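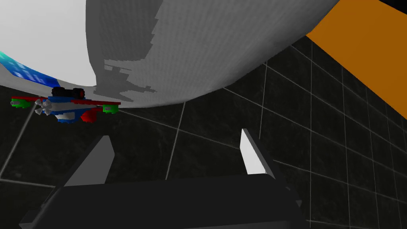

Can I use the Randeck portrait set for a printed photography zine?

You can, as long as Ostholm is credited somewhere near the pictures.

The set holds 1252 portraits of working photographers, sorted into 3 folders – studio, street and darkroom. Garba is the smallest session, with 133 portraits, and it's a lovely place to start if you only want a quick look round. Captions are still missing for 148 files, and we do hope to get to those by July, so please bear with us!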